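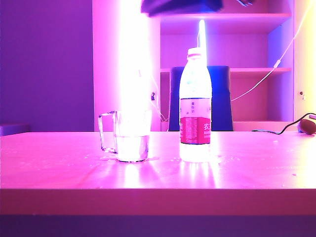 Storano Table Chores

Version 2. Released Jul 10, 2025.

Storano is a collection of recorded robot episodes of small chores with drinking vessels on a table. We made it to answer a question which visitors ask us very often: can a robot arm already clear the table after a drink? Our answer is "sometimes, and it depends much on the lamp". This file explains what is inside the collection, how it was recorded, what we measured and what we would not use it for.

If you only want to load the files, please go to the section Files. If you are planning to train something, please read also Known problems. Most of the letters we received about version 1 were about things which are written there.

Summary

Episodes: 506
Chores: 6
Camera views in each episode: 2 (one fixed beside the table, one at the wrist)
Control: teleoperation by a person, no scripted motion
Room: one
Light: colored, changed between sessions
Language of the instructions: English
Benchmark trials in addition to the episodes: 200

The chores

We chose chores which a person does without thinking and which do not need any special tool.

lift_mug. Take the glass mug by its handle, lift it, put it down in another place on the table. The mug can be empty or partly filled.

move_bottle. Take a plastic water bottle by the body and bring it to a target place without making it fall.

uncap. Turn the screw cap until it is free, put the cap on the table. A second person holds the bottle below. We know that this is not how it is done in a home, but with a single arm we did not find a fair alternative.

pour. Pour from the open bottle into the mug and stop before the mug is full.

wipe. Wipe the table at the place where water was spilled. The cloth is given to the gripper at the start.

clear. Bring mug and bottle to the edge of the table where a tray is waiting. This is the longest chore and it has the most variation between operators.

Why transparent things and colored light

Many collections of household tasks are recorded with solid, matte objects under white office lamps. In such conditions the learned policies now look quite good. A home in the evening is different. People have light strips on the shelves, a screen is on, the window is dark, and the thing on the table is a glass with water in it. The edge of a glass is mostly made of reflections of the room. When the room turns pink, the glass turns pink also, and so does the table under it, and the contrast on which the policy was counting is gone.

For a person this is a small annoyance. For our policies it was the largest single cause of a missed grasp. We therefore kept the colored light on during all sessions and we changed it: pink, blue, violet, amber, and mixtures of them. Bright strips are allowed to be directly in view. We did not correct the exposure afterward.

The arm

All episodes were recorded with a Gulow arm with a parallel gripper with two fingers. The operator moved a smaller leader arm of the same geometry and looked at the real table, not at a screen. This has a consequence that must be understood: the operator had information which the cameras do not have. In some episodes the operator grasps correctly at a moment when neither of the views shows the handle in a usable way. A policy that is trained on these episodes is asked to copy a decision without seeing the reason for it.

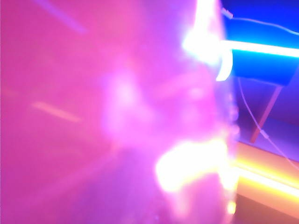 The wrist view suffers more from this than the fixed view. When the gripper comes close to its target, the picture is out of focus and a large part of it can be filled by one glowing surface. Strips of light in the background reflect on near surfaces and become white areas with no detail. We considered removing such parts of the episodes. In the end we left them, for the simple reason that a robot in a real living room will meet the same thing and cannot ask for a better picture. If your method needs clean close views, you can drop the wrist stream with the flag no_wrist in the loader. In our own tests the result for move_bottle became slightly better without it, and the result for uncap became much worse.

Benchmark results

We ran 200 trials with a policy trained on the full collection, on the same table, with a mug and bottle of the same models as in the training episodes. A trial is a success if the chore is finished without help and nothing falls. Spilled water counts as a failure in all chores except wipe. We give the results in words here. The table with all trials is in the file benchmark.csv, with one line for each trial and a comment from the person who was watching.

move_bottle is close to solved under every light we tried. The label gives the policy something to hold on to with its "eyes", and the body of the bottle forgives a grasp that is a little too high or too low.

lift_mug is good when the handle points toward the arm. It is poor when the handle is behind the mug, and bad when a strong light stands directly behind the glass. In the bad cases the fingers close beside the handle, and the arm then performs the whole lift with nothing in it. It puts the nothing down very gently.

uncap works for the first turn. The regrasp is where it fails.

pour is the chore we would not let run alone in a home. The start of the pour is learned well. The stop is not. The policy seems to stop after a usual time and not at a usual level, and therefore a mug which already has water in it will be filled too much. More episodes with different starting levels may help. We are collecting them.

wipe looks convincing on video. If you look at the table after, it is often still wet at the borders.

clear fails early or not at all. When both objects are grasped, they normally arrive.

So, can machines do this chore yet? In our opinion, a machine can bring away your water bottle in the evening. It should not bring you a glass of water on the sofa, and it is slower than any child who was asked to do it. We write this plainly since demonstration videos, including our own from the first version, give a different impression.

Files

episodes/ contains one folder for each episode. In each folder there are fixed.mp4, wrist.mp4, joints.csv and meta.json.

meta.json has the fields chore, instruction, light, operator_code, outcome and note. The field note is free text and is often empty. The field light contains the main color as the operator called it, so "violet" of one operator can be "purple" of another one. We did not unify these words.

joints.csv has the joint positions and the opening of the gripper. Time is measured from the start of the episode. The two videos are aligned to the same clock, but the wrist stream can be late by a few pictures when it starts.

splits/ contains our split in train and test. Episodes of the same session are never in both.

Known problems

The table has small specks and marks. A policy can learn to use them as landmarks. We tested this by covering the table with a plain sheet, and lift_mug lost a part of its success. Please keep it in mind before you claim that your method understands glass.

Cables, a chair and shelves are present in the background. They were moved a little between sessions and we have no record of when.

The outcome "success" was given by the operator immediately after the episode. For pour, two operators disagreed on what is "full". We corrected the clear mistakes only.

There is no depth data. We tried a depth sensor at the beginning, and on the glass it returned mostly holes.

All the operators are right-handed, and the handle of the mug was placed by them at the start. The distribution of handle directions is for this reason not uniform.

One room is one room. Please do not write "in homes" in your abstract if you have used only this collection.

Privacy

Faces and voices were removed. There is no audio stream. Hands of the helper can be visible in uncap. Every helper signed a consent form, and an episode will be taken out on request.

License and use

The data can be used for research and teaching. For a commercial product please write to us first. We ask you not to use the benchmark results as a proof of safety, for any arm and any chore.

Related material

The mounting plates for the wrist camera are kept in the Emcombe repository, together with drawings. The training code is in the repository Mkhize, and the config file for this collection is named storano_v2. If you change the length of the wrist mount, the calibration in meta.json is no longer valid for your arm.

Changes from version 1

Added the chores wipe and clear.
Repaired the clock of the wrist stream in the older sessions.
Removed the field difficulty, which every operator filled in differently.
Renamed grasp_cup to lift_mug.

Planned

In September we want to add pour episodes with more starting levels, and a mug without handle. A ceramic mug was also requested by several users. It is easier for the policy and we will include it as a comparison only.

Reports of wrong labels are welcome. Please give the episode number and the name of the view in which you noticed the mistake.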